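Landing update, for everyone who voted in the poll about what to do with the top of our stairs. It's a bit long, get a drink
1/

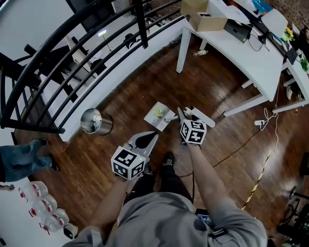
Shona Gunn: please tell me the water jugs are not staying at the top of the stairs, I went down a flight over one of those at my old job and my knee still clicks
2/

They are not staying, Shona!! They're on the move list, I promise. They only live up there because the delivery guy sets them down at the first flat spot he finds and then we all walk around them for a week
3/

OK so background for the new people. We moved into this office in September, two levels, dark wood plank floor up top and white tile downstairs, and the landing has been the place where stuff goes to wait. Plates. Jugs. The trash can. Somebody's umbrella for most of a month
4/

I said I'd sort it out if I got one whole afternoon and the good vacuum. I got the afternoon. The good vacuum was at the Plonard building with the cleaning crew, so, broom
5/

First thing I want to say is that dark floors show EVERYTHING. Crumbs, lint, the little paper dots from the hole punch. I loved this floor when we toured the place and I still love it but wow. If you're picking a floor and you have people who eat on their feet, go medium brown
6/

Which brings me to the plates. There was a small white square plate down on the floor again, with a bit of something pale yellow-green on it and a thin white stick. I own the other plates in that set. They came from my kitchen. I'd like them back in a cupboard at some point in my life
7/

New plate rule, taped up by the sink: if you carried it up, you carry it down. I wanted a longer sign with a drawing and got voted down
8/

Now the railing. I love that railing, black metal, curved bars, swoops right down with the stairs. It's also the best dust collector ever made. I tried the feather thing (pushes it around), a dry cloth (ok), and an old sock over my hand, slightly damp, running along each bar. The sock wins by a mile. 24 minutes for the upstairs section and two socks
9/

There's a white ledge wall along the bottom of the railing and I want to warn you about ledges like this. People put things on them. Phones, coffee lids, a stapler. And what's on the other side is the downstairs desks! So the ledge is now officially a nothing ledge
10/

Trash can: the stainless one with the round lid. I was ready to move it to the kitchen and there was an actual uproar, so it stays by the railing. Fingerprints are the problem. A drop of dish soap on a wet cloth, then dry it right away with something that doesn't shed. I used a pillowcase, don't tell my mother
11/

Someone asked about the long white desk up there, the one that curves. It was in the building when we got here and I wasn't sure about it at first. It takes up a lot of the upstairs. But it's so nice to spread things out on, and the white legs keep it from looking heavy against the floor, so I've come around. I wiped it down twice and found an ink line that is going to outlive me
12/

Jugs, back to the jugs, because Shona will check. Clear plastic, red labels, red caps, very cheerful, very heavy. My plan is a low shelf in the kitchen corner with the jugs lying down. Oren thinks they should stand up. Oren isn't the one lifting them
13/

I priced a shelf at Sumampouw, the little home store by the bus stop, and they had a plain metal one for 71 dollars and a nicer one for 90. The 90 one has a lip on the front so nothing rolls. I went back and forth on this way too long for a person shopping for a water shelf. Got the one with the lip
14/

It comes in a flat box and has 7 bolts, which is a weird number and yes I checked the bag again
15/

Still on my list: a mat for the top step, felt pads for the chairs downstairs (white tile, you can hear every scoot from up here), and a real home for the umbrella. I do like how it looks down there with the white desk lamp on, very cozy later in the day when the windows go gray
16/

Question for you all. Does anyone have a mat that stays PUT on wood planks? The one from the old office slid so badly that we rolled it up and put it in a closet. I don't want tape residue on this floor and I don't want to buy three mats to find one
17/

Shelf goes up tomorrow if I can find the small wrench. Will post when the jugs are in it
18/

Edit: found the wrench, it was in with the forks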